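Robot Teleoperators Wanted, Part-Time and Full-Time
Stevon - Nedar site
Posted 11/14/20

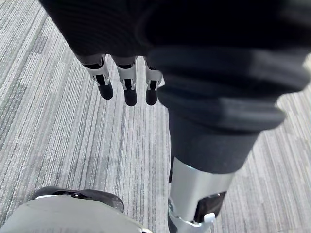 Wrist camera view from one of our robots: three fingers, the right-hand side of the picture mostly padded leg and metal shin, carpet underneath.

Stevon is hiring people to operate humanoid robots by remote control and to guide them by hand through everyday tasks. The recordings are used to train the software that will later do the same tasks without an operator. You do not need a background in robotics. You do need patience, steady hands and a willingness to do the same short job many times in one shift.

We have 19 openings at the Nedar site. All of them are on-site. The work cannot be done from home.

What the work is

Most of a shift is spent in one of two ways.

Remote control. You stand at an operator station, wear a headset and hold a pair of hand controllers. The headset shows you what the robot's cameras see, including the small ones at the wrists. When you move your arm, the robot moves its arm. When you squeeze the grip, the fingers close. There is a short delay, and most people stop noticing it after a few days. Your view from the wrist is narrow and often includes the robot's own legs, so part of the training is learning where the hand is from what little you can see past it.

Hand guiding. The robot is put into a soft mode where the arms can be pushed. You stand beside it, take hold of the forearm and move it through the task while the joints are recorded. This is slower and more tiring on the shoulders, but it gives better results for some jobs, such as wiping, turning a knob or setting something down gently.

The tasks come from a list called the Kenum set. It has 108 tasks at present. Examples are folding a towel, loading a tray, picking a dropped sock up off the floor, closing a drawer, opening a jar with a loose lid, and handing an object to a person. Each task has a written start position, a written end position and a time limit. You will be assigned a small group of tasks each week.

Since the project opened, operators have logged 2,943 accepted recordings. We need many more, and we need them from people with different heights, different arm lengths and different habits. If you are left-handed, please say so on your application.

A normal shift

Shifts are six hours, including breaks. Morning shifts start at 7:30 and afternoon shifts start at 1:45. You check in, read the notes from the last shift and do a warm-up with the robot. The warm-up covers the arm range, the grip, the camera feeds and the stop button. If any of these is off, you report it and move to another station.

After that you record in blocks. A block is 40 minutes, followed by a 15-minute break away from the headset. Breaks are paid and they are not optional. Between recordings you reset the objects to their starting places, which means some bending, kneeling and carrying. Nothing you lift will be over 20 pounds.

At the end of the shift you go through your own recordings in Uibo, our labeling program. You mark each one as good, partial or failed, and type a short note. "Dropped on second grasp, picked up again" is a good note. A failed recording that is marked as failed is still useful to us. One that is marked as good when it was not causes problems later. Your pay does not depend on how many recordings are accepted.

What we need from you

- Age 18 or older and legally able to work in the United States
- Able to stand for most of a six-hour shift
- Able to wear a headset for 40 minutes at a time (glasses are fine with most of our headsets)
- Able to read and follow written instructions in English
- Basic computer skills: typing, sorting files, filling in forms
- On time. Stations are shared, and a late start takes time from the next person

Good to have, but not required

- Work that used your hands closely, such as sewing, kitchen prep, dental lab, model building or repair
- Experience with video games, drones, cranes or any other equipment run from a controller
- Any job where you had to write down what went wrong

People who get strong motion sickness usually find the remote control work hard. If that applies to you, tell us and we will look at you for hand guiding only. We do not ask for medical records.

Pay and hours

- $21.50 an hour to start, with a review after 90 days
- Part-time: three or four shifts a week
- Full-time: six shifts a week, 36 hours, with health and dental coverage
- Paid training
- Evening shifts may be added in the new year at a higher rate

Training

Training lasts 2 weeks. The first week is spent with the stop procedure, the soft mode and hand guiding. The second week is remote control, starting with large soft objects and moving on to smaller ones. You will work next to an experienced operator the whole time. At the end there is a practical check with ten tasks. If you do not pass the first time, you can repeat it once.

Safety and current conditions

There are never more than two people at a station. One operates and the other watches with a hand on the stop button, and you will take turns. Long hair must be tied back and loose sleeves rolled up. No rings, bracelets or lanyards near the robots.

Masks are required in the building at all times. Controllers and headsets are wiped down between users, and each operator gets a personal face pad for the headset.

How to apply

Fill in the short form on the Stevon jobs page and choose "Operator - Nedar." Attach a resume or, if you don't have one, a few lines about the last two jobs you held. Tell us which shifts you can work and the earliest date you could start.

We hold a 30-minute phone call with each person we are considering, then a paid two-hour tryout at the site. In the tryout you will try both kinds of work. Please wear flat, closed shoes.

Applications are read in the order they arrive. The posting will be taken down when the openings are filled.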